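The Orange Bottles at the End of the Hall

I moved in with my friend Yulan Dong in the fall, and I brought with me two suitcases, a rice cooker, and a very American idea of what laundry detergent is supposed to look like. Mine came in a jug with a fat cap, bought twice a year at a warehouse store and hauled up the stairs with both arms. I never read a word on it. I poured until it felt right, slammed the lid, and went to watch TV.

Yulan is a reader of labels. She reads the backs of noodle packets and the little folded sheets that come with aspirin, and she keeps her laundry things the way other people keep wine, lying down, on the long low shelf at the end of the hall. I had been in the apartment 11 days before I asked her to explain that shelf to me, and I've been a bit obsessed with it ever since.

The name on the front I knew, of course. I grew up with that yellow and orange bullseye sitting on top of my mother's dryer, and it's a funny comfort to meet it again so far from home - a bit like hearing your own accent on a bus. 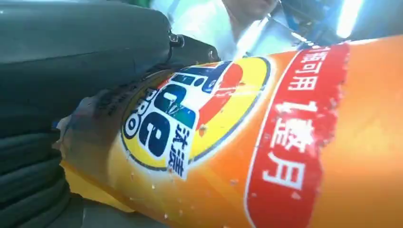 HOME & HABITS

Tide, then, with a small PRO tucked in beside it. Fine. I could manage that much. It was when I rolled the bottle over that I was lost, because everything back there is in Chinese and my Chinese runs to ordering dumplings and apologizing. So one rainy evening Yulan made a pot of tea, put a bottle in my lap and gave me my first lesson. (She used to teach piano to eight-year-olds and it shows.)

Her rule is that you start with the small print and work up to the big print, which is the opposite of what the company wants you to do. The big print is there to make you feel good in the store. The small print tells you how much to use, and how much to use is where nearly everyone goes wrong. I certainly did! I'd been using enough soap for a family with three boys in soccer, and I live with one tidy woman and a cat.

She had me fill a cap only partway, tip it in, and run a load of towels. Then she had me run the same towels again with nothing added at all. I stood there watching suds climb up the glass. "That's October," she said, meaning all the soap I'd been pouring in since I got there. I have thought about those towels more than I'd like to admit.

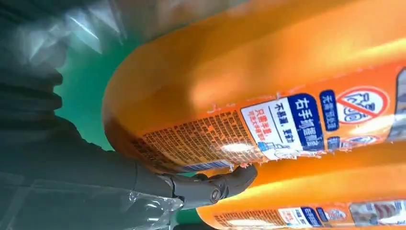 The side I never used to read, blue band and all.

Once I got interested I started bothering everyone I knew. Cremilda Lins, who lives two floors down and irons for pleasure, swears by powder and thinks liquid is a fad. She keeps hers in a tin that used to hold butter cookies, with an old soup spoon stuck in it, and her white shirts are so white they make mine look like I borrowed them from a mechanic. She gave me a scoop to try in a sandwich bag, and I carried it home through the lobby feeling like a criminal.

Hagos Worku went the other way. He gets his clothes done at Skarnonura, the laundry by the bus station, 4 shirts at a time, and hasn't bought a bottle of anything in years. I asked him whether he missed the smell of it and he looked at me with real pity. But he did send me to talk to Hongjun Cui, who runs the place, and I'm glad he did, as I spent most of a morning there perched on an upturned crate while the dryers thumped.

Hongjun has opinions. She thinks people wash their jeans too often and their pillowcases not nearly enough. She treats a collar by rubbing in a few drops of liquid with her thumb and leaving it alone while she has her breakfast. She doesn't care for fabric softener on towels (neither does Yulan, and the two of them have never met). And she wants everyone to clean out the drawer of the machine, the little sliding one where the soap goes. I went home and pulled ours out. I'm not going to describe it, but I used an old toothbrush and then I threw the toothbrush away.

You may be wondering about the lying down. I was too. Yulan's shelf is simply too low for a bottle to stand up in, and instead of raising the shelf she laid the bottles on their sides, caps tight, and liked the look of it. I told her it would leak. She said to tighten the cap. We have had this conversation more than once, and I have started going down the hall before bed to give each cap an extra twist, which she finds very funny.

I do like the look of it now, I have to say. Our hallway is beige from one end to the other, landlord beige, and that orange comes at you like a road cone when you turn the corner. Yulan's cousin Jinlong Zhong came by to fix the light and asked if we were opening a store. He went home with a bottle under his arm, so maybe we were.

I can read a little of the label these days. I know the characters for water and for clothes, and I can pick out the one for hand, and last week I found all of them on a packet of something else at the market and stood there grinning at it. Yulan says I'm ready for the noodle packets next. I've also bought a proper measuring cup for the washing, a clear one with lines up the side, and it hangs on a hook by the machine where I can't pretend I didn't see it.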